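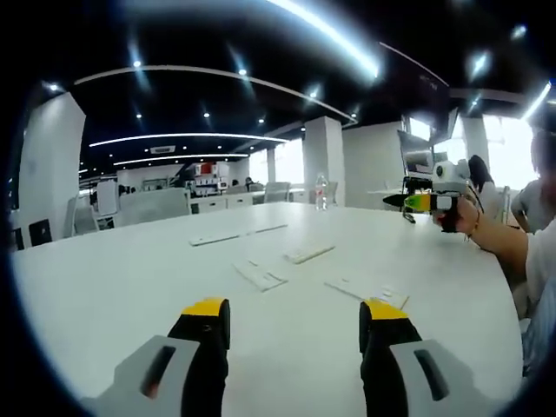
From: Chutima Boonchu
To: handheld-manip list
Date: September 15, 2026
Subject: Re: Penar open day, collection demo

> Did anyone get to the Penar open day? The programme only said
> "manipulation demo, table 4". I'd like to know whether they were
> teleoperating an arm or using hand-held grippers, and what the
> objects were.

Hand-held grippers, no arm. Two-finger type, yellow tips on black pads, light grey housing. More than one unit was in use at the same large white table, in the open office.

The objects were flat white pieces, card or paper by the look of them, laid out separately on the table top. White on white is hard on segmentation and I said so. The reply was that Plastgate had asked for thin stock on a pale surface, as that is what their packing line handles.

Points that may matter to you:

Lighting was ceiling strips plus strong daylight from the window side. No blinds used while I was there. They log the time of day with each episode but do not correct for it.

Session length is 11 minutes, then operators swap. They quoted 172 usable episodes from the February run and would not give the number discarded.

Pick-up is the weak step. Their advice to visitors was to open wide, come down with both tips touching the table, and close slowly. Lifting a flat piece took me over 14 attempts before I got one I would have kept.

Pumalura is doing the labelling. I asked about the format and was told to write to Na, which I have done. I will forward the schema if they send it.

Chutima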